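Taking old office desktops apart, one socket at a time

The repair floor at Kastus handles retired office computers. Machines come in on pallets, get sorted by board type, and leave either as working units or as graded parts. A recent lot held 577 desktops from a single office clearance, all of them several years old. We spoke with the bench lead about the part of the job that takes the most care: getting from a closed case to a bare processor without ruining the board underneath.

The first question was about order. "Power cord out, then hold the power button to drain what is left, then the side panel," the bench lead said. "Drives, fans and heat sink come out before anyone touches the socket. Memory can go before or after. I prefer before. It gives you room for your hand."

The shop works with the board still mounted in the case for as long as possible. The case holds the board flat and keeps it off the bench surface. The drawback is access, mainly for a screwdriver, which often has to come in at a slant past the case wall.

"A slanted driver is fine if the tip is seated," the bench lead said. "Phillips heads on these frames are soft. If the tip rides up, stop. Push down first, then turn. People do it the other way around and then we have a screw with no cross left in it."

The metal frame around the processor is where most of the damage in the shop's records occurs. It clamps the processor down, and a few screws hold the frame to the board. The bench lead loosens each one a half turn before removing any of them.

"You are taking tension off a thin piece of steel. Do one corner all the way and the others are carrying it crooked. A half turn each, go around, then again."

Old thermal paste is left alone until the heat sink is safely out of the way. Kastus then wipes the top of the processor with a lint-free cloth and alcohol, working from the edge in. A gray haze is normal on machines of this age and does not affect grading. Paste that has gone over the side of the processor does, and those units are set aside for inspection under a magnifier. 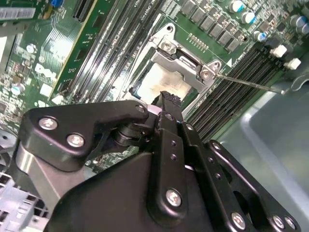 Memory slots and labels

The second half of the conversation was about memory. The boards in the Dell machines print a name next to each slot, and the names do not always run in the order a person would guess. On one of them, DIMM2_CPU1 and DIMM1_CPU1 sit near DIMM4_CPU1, so counting from the edge gives the wrong answer.

"Read the board. Do not count slots," the bench lead said. "We had a run of returns where a single module was in the wrong place. The machine was fine. Somebody had counted."

Kastus now writes the printed slot name on the work sheet for every module removed. The sheets are entered into Sinix, the shop's parts tracking system, along with the board number and the grade. The bench lead described the system as slow but adequate.

Empty slots are inspected before the board is passed. The inspector opens the latches, looks along the contacts with a lamp held low, and blows out any dust with clean dry air. Contacts are not touched. A bent latch is replaced from stock when there is stock, and otherwise the slot is marked as failed. 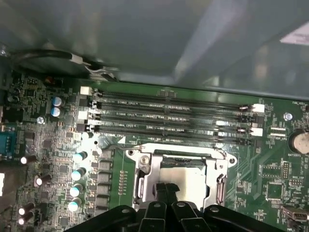

CPU socket and memory slots on a green computer motherboard, slots empty.

Cables get less attention than they should, in the bench lead's view. A cable left lying across the board will catch on the heat sink when it goes back in. The shop's rule is to leave a cable in its clip whenever the other end can be freed, and to move it toward the case wall when it cannot.

"On some of these the drive fan header is right up by the memory. It says FAN_HDD1, so you know what it is. Pull the plug by its body. The wires are not a handle."

Of the 577 machines, 434 had been opened at the time we spoke, and nearly 300 of those had passed as working units. The remainder were being stripped. Tested processors and memory go to Badawi, a reseller that takes them in trays, and bare boards are held back for the shop's own repairs.

Asked what tools a newcomer should own, the bench lead named a good Phillips driver with a long shaft, a wrist strap and a lamp on an arm. Powered drivers are allowed on case screws only. For the socket frame the work is done by hand.

"It adds a minute per machine. I have the time."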